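Table, bins and cans: gallery from the Kestlow sorting room

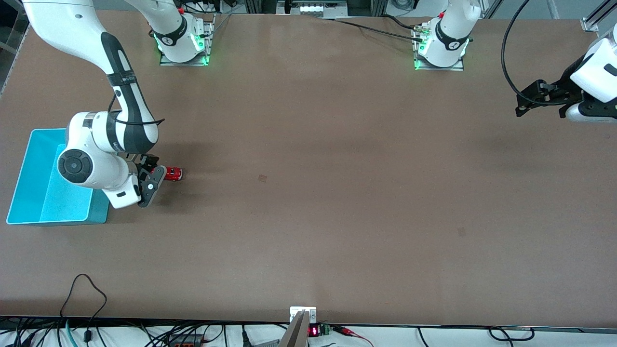
We moved into the ground floor room at Kestlow in May, and we have made this page, with short notes under each heading. It was last changed on 2025-12-08.

The work table
A large rectangular table with a smooth top, in a colour between brown and tan. We looked at two other tables before we chose this one. One was too shiny under the lamps, and the other had a join in the middle where small things got stuck. On a plain brown surface you find a dropped label quickly. We wipe it with a damp cloth in the evening and do not use any polish.

The turquoise bin
It stands at the left edge of the table. The walls are low and slope a little, and the floor inside is a lighter blue than the walls. We bought 7 of these from a shop in Parnton, all in the same colour, and now I wish we had taken two colours. They are easy to lift with one hand when they are empty. With a full load of drinks cans it is better to use both.

The red can
Drinks cans are what we sort most. A can lying on its side likes to roll, and the table is very flat but the floor of the house is not. For some weeks we put a folded towel along the front side. Then we put thin pieces of cork under two of the table legs, and it became much better.

Counting day
On the last working day of the month we write the number of cans on a sheet by the door. The best month until now was 3374 cans, after the summer fair in Fovedbridge. The weakest was 46, when we were closed for painting and only the neighbours came.

What we accept
Empty drinks cans, rinsed, with the ring still on or without it. Please do not press them flat, the shop that takes them from us wants them round. Food tins go to the other door, on the Rätsep side of the building. Glass we cannot take at the moment.

Visiting
The room is open on working days until 5 in the afternoon. Please ring the lower bell. The upper one belongs to the flat.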